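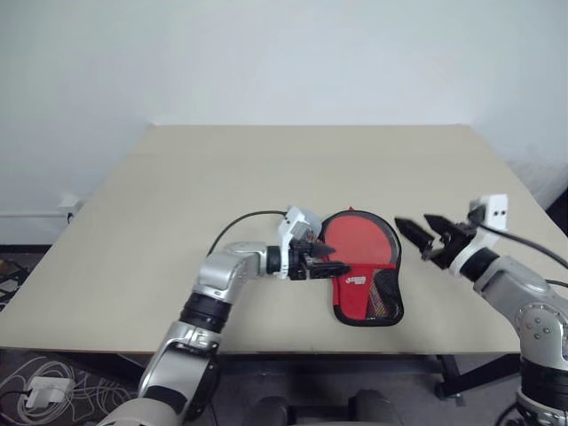
Stavbridge Dance Space is a small theater and rehearsal building used by contemporary dance companies, and these are the questions our front desk gets most often. We cover tickets, late arrival, open rehearsals and renting a studio. If you have left something behind, skip to the lost property question near the end. A red table tennis paddle case with a black mesh pocket counts as lost property as much as a coat does, so please ask even if the item has nothing to do with dance.

How many seats are there?

The main theater seats 767. The upstairs studio has loose chairs and its capacity changes with the piece, so check the event page.

How long are the performances?

Most evenings run about 995 seconds short of a full-length ballet, if you ask Kwan-ho Tsang in the booth. For a real answer, look at the event page, where the running time is posted once the company has done its technical rehearsal. Many of our programs have no intermission.

Can I come in late?

It depends on the choreographer. Some pieces have a break where ushers can seat you at the back. Others have none, and you will watch on the lobby monitor until the end. Skesgate, the solo program by Valquíria Trindade, has no late seating at all.

Are seats assigned?

Yes in the main theater, no upstairs. Doors open half an hour before the start.

Do I need to know anything about contemporary dance first?

No. The program sheet gives the music, the cast and sometimes a short note from the choreographer. Some choreographers prefer not to write one.

Can I watch a rehearsal?

The next open rehearsal is Thu 2 April, with Aparecida Leite and her company. It is free but you need to reserve. Expect a lot of stopping and starting - the dancers are working, and the same passage may be repeated many times. Please stay in your seat until the break.

Is there loud sound or strobe lighting?

Sometimes. Warnings are on the event page and on a sign by the theater doors. Earplugs are free at the coat check.

Can I take photos?

Not during a performance. Curtain calls are fine without flash.

Are children allowed?

Yes, unless the event page gives a minimum age. Every child needs a ticket, including those sitting on a lap.

How do I get a refund?

Write to the box office up to 2 days before the show. After that we can exchange your ticket for another date in the same season if seats are left. Canceled shows are refunded automatically to the card you used.

Can I rent a studio?

Yes, by the half day. Studio bookings for the fall open in July. The large studio is 1,163 square feet and has a sprung floor. Street shoes, rosin and tap shoes are not allowed on it. Send requests to Everaldo Conceição with your dates and the number of dancers.

I left something behind. What do I do?

Email the front desk with a description and the date you were in the building. We keep items for a month. Bring ID when you pick something up. We can mail small things if you pay the postage.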